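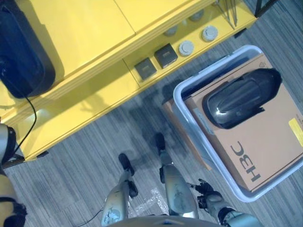
El humanoide junto a la estantería amarilla y el cajón blanco, visto desde su propia cámara.

Os debía el informe de octubre y va con un poco de retraso, lo siento. Empiezo por lo malo: en el piloto Gikska tuvimos una parada de seguridad, y os la cuento entera porque afecta al calendario.

Llevábamos 459 ciclos de recogida en la sala de Irnow cuando el robot perdió apoyo en el pie derecho a media maniobra. El control de equilibrio tardó demasiado en reaccionar, la mano derecha siguió cerrándose sin orden nuestra y hubo que darle a la seta. Nadie se hizo daño y el equipo tampoco, pero el susto nos lo llevamos todos (yo la primera).

Revisando los registros con la gente de Navarro salieron dos cosas. Una, que el suelo no estaba despejado: había plástico transparente sobre la moqueta, justo donde pisa, y la percepción ni lo ve. La otra es más nuestra – el límite de par de los dedos estaba al 80 % y no bajaba al detectar un resbalón. Eso es un fallo de configuración y lo asumo.
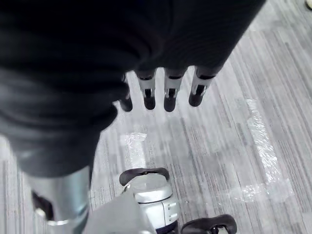
Los dedos sobre la moqueta, con dos trozos de plástico transparente en el suelo.

Ya hemos bajado el par al 50 %, y la mano se abre si el robot pierde apoyo. También hay revisión de suelo y cables antes de cada tanda, con firma. Lo que sigue sin resolver es la detección de láminas transparentes. Hemos probado 4 ajustes de cámara y ninguno me convence.

Para Hukville el cambio es que la demo se retrasa. De presupuesto seguimos igual, salvo que acabemos comprando otro sensor para los pies. Os paso el coste en cuanto lo tenga.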